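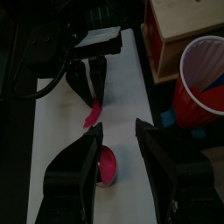 *The pink lid with the silver rim, and the red cup on its side by the wooden box.*

## Small things, big table

Welcome to the March page! I've been meaning to put this gallery up for ages, and Rohani Rahman finally talked me into starting with whatever I had ready and adding the rest as I go. So it's a short one for now - a single picture - but I'm fond of it.

I love little lids. I've got a drawer of them at home (jam jars, paint pots, a few from Molton hand cream that I can't bring myself to throw out) and a small round one like this, with its thin silver edge, is just my sort of thing. It looks lovely against the pale sheet, and there's a second bit of bright pink just above it, small and flat, so the two go together nicely.

The cup is red plastic with a ribbed white inside, and you get a strip of blue down in there too if you look into the opening. More blue underneath, where the tape is. I do like red and blue together, and Izzati Pangaribuan says I'd paint the whole house that way if I were let loose with a brush. She may be right!

As for the box, it's light wood with red inside, on a wooden base. I'm a sucker for anything open-sided that you can tuck bits and bobs into, and I've been trying to find a plain one for my own shelf. Aiman Pelupessy swears by the ones from Shezi, but they're a bit deep for what I want.

Oh, and the dark green plaid right at the back! I nearly missed it. I had a school skirt in something very close to that, fine light lines and all, and wore it until the hem gave up.

Next up will be buttons and cotton reels, once I've sorted through them with Ningsih Sumampouw. There are up to 500 buttons in her tin, so give us a while. If you've got a favourite lid of your own, send me a note and tell me what it came off.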